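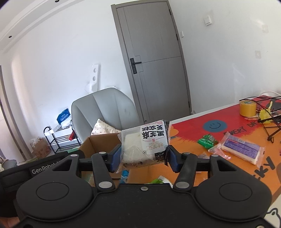
A question from the back of the group, before our guide had finished the introduction, was how anyone could call it robot learning when a person does all the picking. Fair question, and it got a laugh, but the answer was straightforward. The person carries the gripper, the gripper records what it meets, and a model called Du is trained on the recordings. The robot arm only comes in at the testing stage.

I went to the Plaranix open afternoon in Clendatport on a Wednesday, mostly because I'd read the Gokidham report on Du and didn't believe the headline result. The claim is that a model trained only on hand-held packing sessions, with no robot time at all, can put mixed snacks into an open carton almost as reliably as one trained on the arm itself. The training set is 1,224 sessions. The test was 400 picks.

I'll give them this: the task is harder than it sounds. A rice cake in a clear pouch has a flat, fairly predictable shape. A twist-wrapped candy doesn't, and crinkly plastic looks different every time the light moves. I tried the gripper myself and my first candy shot across the table. It's an awkward thing to hold at first, and your wrist starts finding tricks that an arm bolted to a bench may not be able to copy. I asked whether sessions like that get thrown out. The answer was "sometimes," with no rule that I could get anyone to write down.

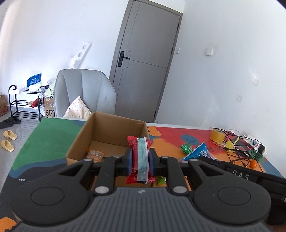

Red packet in the blue-padded fingers, open carton behind.

The part I liked was the choice of setting. Sessions are recorded in ordinary furnished rooms, with cables on the table and whatever else the table happens to hold. Plenty of packing results come from a bare gray bench, and I trust those even less.

But the test tables came from the same 2 rooms as much of the training data. When I pressed on this I was shown one extra table in the report's appendix, where the carton had been moved to a room the model had never seen. Successful picks dropped by 30 percent. I would have put that number on the first page. It's in small type after the references.

My other complaint is how success gets scored. A pick counts once the item is inside the carton, even if it lands on top of something that crushes. For candy, fine. For crackers I'd want to see the crackers.

The live demo ran late and we had to leave for the train before the arm was put on an unfamiliar table, so I can't report on that. A second visit is planned for January. I've asked them to let us bring our own groceries.

Comments (3)

packline_pete
Same doubt about the scoring. On our line a broken cracker is a return, and nobody upstairs cares that it reached the box.

Guest
Did they say how many different people did the recording? If it's the same few wrists every time, the new-room drop is only half the problem.

mossyledger
I think you're too hard on the appendix thing. They ran the test and printed it. Plenty of groups wouldn't have moved the carton at all.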